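Subject: Re: [jaramillo-seniors] Knees, the short course and the May meeting

Hello all,

Forgive me for coming back to this at such length, but your message had me nodding along over my breakfast and I wanted to answer it properly.

> I've been off the course since the winter with my left knee and I'm
> wondering whether to give up my place in the Jaramillo pairs. I can
> manage nine holes at Plenivura if I take it gently, but the back
> nine there is all hills and I'd hate to let a partner down. Has
> anyone come back from this sort of thing at our age, and is it worth
> changing my swing?

Please don't give up your place yet! I had the same trouble two years ago (the right knee in my case, the one that takes all the strain on the way back) and I was quite sure I was finished. I played nothing but the short course at Gremden for a whole summer, sulking a good deal of the time, and my putting has never been so good before or since. 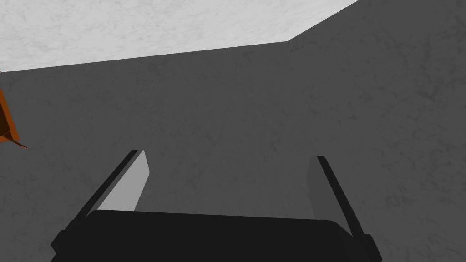 Dark grey, with the pale marbled part beyond.

As for the swing, I would leave most of it alone. What helped me was turning my front foot out a little more at address and swinging at a pace my grandchildren find very funny. I lost a fair bit of distance, I won't pretend otherwise. The fourth at Plenivura is 432 yards and I used to fancy my chances of reaching it in two on a dry day, whereas now I lay up short of the ditch and pitch on, and do you know, I make more fives there and far fewer sevens. My handicap went up to 21 and has stayed put, and I find I mind much less than I thought I would. 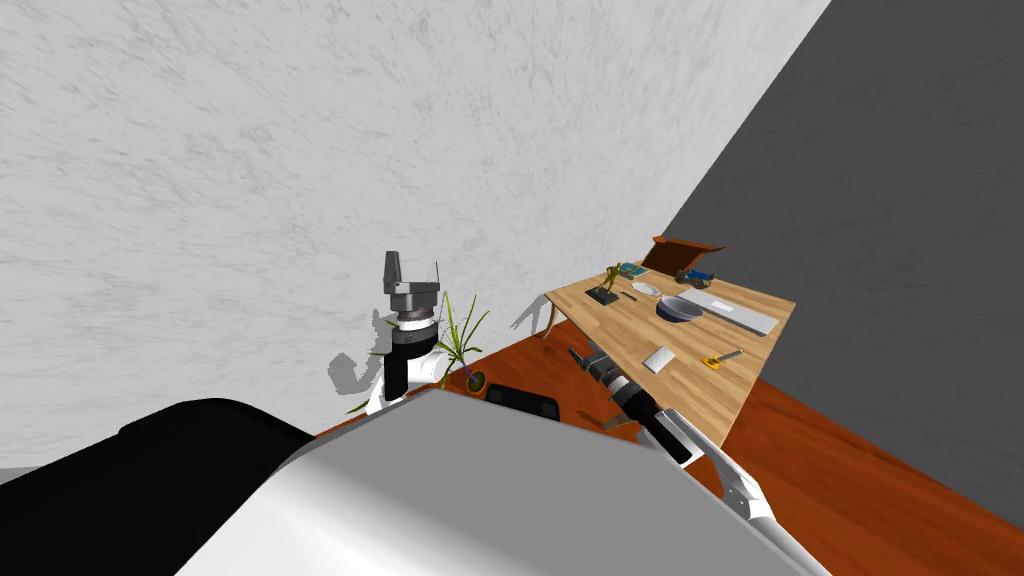 The hills are another matter. Going up never bothered me half as much as coming down, so I take the long path round behind the twelfth green and let the others go ahead and look for my ball, which they do very kindly. A push trolley is a great help too, as long as the brake works. I had one of the old Mustarard ones for years and was forever chasing it towards the pond.

On the pairs, the first round isn't until the end of May and you can bring in a substitute any time before you tee off, so there's no harm in keeping your name down. If you'd like a gentle nine at Gremden before then, I'm usually there by 10 in the morning and would love the company. Bring a flask, as the kitchen doesn't open until noon.

Very best wishes to you and to the knee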